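Stesar Automation Support
Ticket 550: Two-arm cell stops partway through button test and sorting cycle
Site: Cemholm assembly and repair shop
Opened by: Site operations, Cemholm
Assigned to: Soststead support desk
Priority: Normal
Status: Resolved with open recommendation
Last updated: March 15, 2026

Reported problem

The site asked whether the two-arm cell can take over a bench chore now done by hand: pressing each control on a push-button box, confirming that it responds, and sorting loose switch components into trays. The cell completes the sorting portion on most attempts. It stops during the pressing portion with the message "contact not confirmed" and waits for an operator. The site reports that an employee must then clear the message and restart the cycle, which removes most of the benefit of automating the work.

Initial response

Support requested the cycle log, the current force settings, and the name of the gripper profile in use. The log covered 83 cycles. Of these, 26 ended with the contact message. All 26 occurred on the green button. No stops were recorded on the red button or the rotary selector.

The site had already restarted the controller and repeated the arm calibration before opening the ticket. Neither step changed the result. Support confirmed that the calibration values were within limits and asked that no further calibration be performed until the cause was known.

Review of the pressing step

The program directs one fingertip to the center of the button cap and advances until the force reading passes a set threshold. This works well when the finger meets the cap squarely. If the fingertip arrives at an angle, part of it may rest on the face of the box. The force reading then rises early, the button does not travel far enough, and the controller correctly declines to confirm contact.
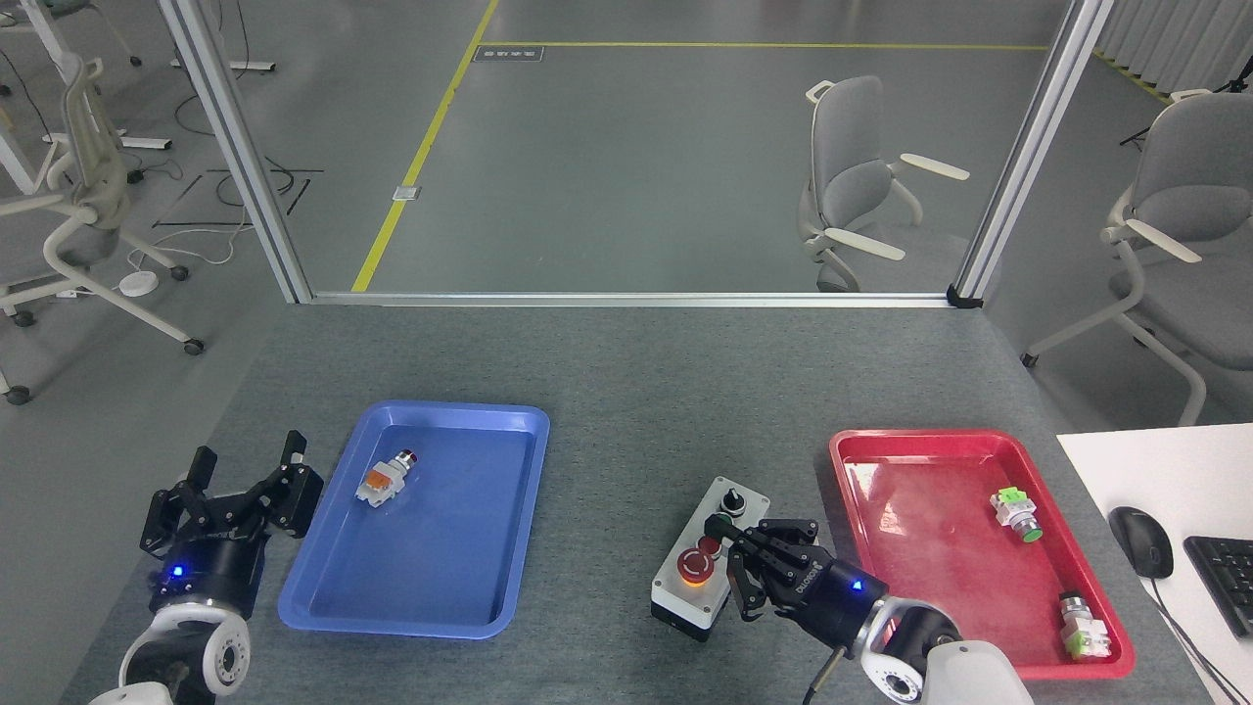

A person doing the same job corrects for this without thinking. The employee feels the edge of the cap, shifts the finger slightly, and presses again. The present program makes no second attempt. It treats an incomplete press as a fault and hands the decision back to the operator - a cautious choice, and the right default near a live control panel.

Support also reviewed the sorting step at the site's request. Switch components are picked up reliably when they lie on their sides with space between them. Results are less consistent when a component rests against the tray wall, where a finger has little room to close. The site's written procedure did not mention this limit.

Actions taken

1. The approach angle for the green button was changed so that the fingertip comes down in line with the button's travel.

2. The Gajdoš gripper profile was replaced with the narrow-contact version. The earlier profile assumed a wider pressing surface than the small controls provide.

3. A retry was added. If contact is not confirmed, the arm backs away, shifts its target, and presses again. The limit is 2 retries, after which the operator message appears as before.

4. The emergency stop was excluded from all automated pressing. The site had asked for it to be included in the test sequence. Support declined this request. That control must be checked by a trained employee under the site's own safety procedure.

Result

The site repeated the full set of cycles with the new settings and reported no contact stops on the green button. Several cycles used one retry. Sorting results were unchanged, as expected, and components against the tray wall remain the most common reason for operator help.

Answer to the site's general question

The cell may be used for the pressing and sorting chore with an employee in the same room. It should not yet be scheduled for unattended shifts. The work is simple for a person, but it depends on small corrections by touch that the current software handles only in part. The site also asked about assigning the cell to wiping benches and putting away hand tools. Support has no tested program for either chore and cannot recommend a date for one.

Open recommendation

Place components away from the tray walls before starting a cycle, and add this step to the posted procedure. A revised picking routine is planned for release in May. The site should reply to this ticket if contact stops return before then, and attach the cycle log with the gripper profile name included.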